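Design Studies: Object and Narrative
Week 4 handout – Reading a furniture collection
Unit coordinator: Daranee Ruangrit

This handout supports the Monday lecture and should be read before the tutorial. Students are expected to bring written notes on at least one of the collections discussed.

1. The collection as an argument

A furniture collection is seldom a set of unrelated pieces. Designers group objects under a title, a palette or a story, and the grouping tells the viewer how each piece is to be understood. A side table shown alone is judged on proportion and finish. The same table shown with a bench, a lamp and a printed essay is judged partly on how well it carries the theme.

The lecture takes Rodholm as its first case. The studio's second collection, Illus, consists of 22 pieces in pale timber and blackened metal. The catalogue presents them as furniture for a household that moves every season, and joints are left exposed so that each piece can be taken down with one key. Students should consider whether the story would be understood without the catalogue.
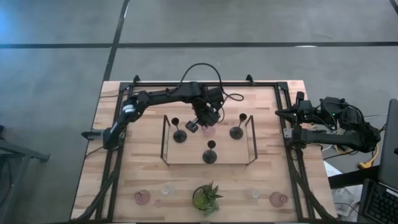
2. Material and colour

Timber carries associations that the designer may use or resist. Pale species are commonly read as domestic and modest, while dark stained surfaces suggest formality. Grain direction also matters. Boards laid lengthwise draw the eye along a table and can make a short top appear longer.

Metal is often given the opposite role. In Illus it is confined to edges and supports, where it works as an outline. Mabaso, the second case, reverses this order: the metal is broad and polished, and timber appears only where a hand would rest. Compare the two approaches in your notes, and keep description separate from judgement.
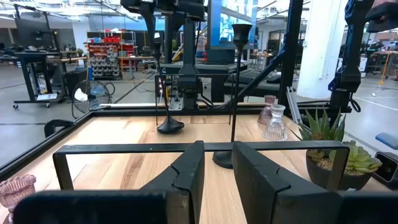 Nuria Vallejo

The critic's task begins with terms. Words such as "honest", "warm" and "timeless" appear often in studio statements and should be tested against the object. If a chair is called honest, state which part of its making is left on view. If no such part can be named, the word should be left out of your analysis.

3. Display and sequence

The order in which pieces are met affects their meaning. Mabaso's March showing at the Brurkent gallery placed the largest cabinet at the entrance, with its doors closed. Smaller works were set further back under lower light – a sequence that slowed visitors and favoured the quieter pieces. 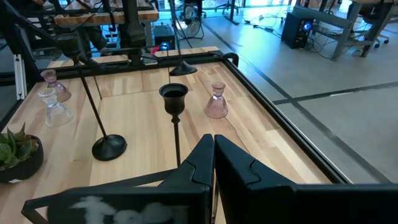

Photo: Design Studies teaching collection

Tutorial task

Choose one collection and write a response of no more than 52 lines. Identify the claim made by its title, then name two features that support the claim and one that weakens it. Sources must be cited in the unit's standard style. Printed copies are to be submitted at the start of the tutorial.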